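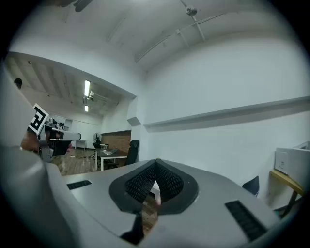
Workshop notebook, Saturday
By Lenni Eskola

Started at 12 with the second hand-held gripper. Joni Halonen printed the new finger carriers during the week, and I fitted the textured pads on them. The left pad needed a little filing at the base before the screws would go in straight.

Closing test after lunch. The tips meet well now, but at 1,653 cycles the right finger began to click. I opened the body and found 2 screws of the slide not tight. I put thread lock on them and started the count again from zero. The goal is still 2,000 without any noise.

The marker plate from Kiiskinen is 2 mm too wide for our old bracket. Joni wants to change the bracket, I would prefer to cut the plate. We did not decide.

To do: order springs from Komuvia, ask Joni where the small hex key is, write the finger offset in the Brindow file.

2 comments · 12 shares

We use cookies to remember your settings. Accept | Read more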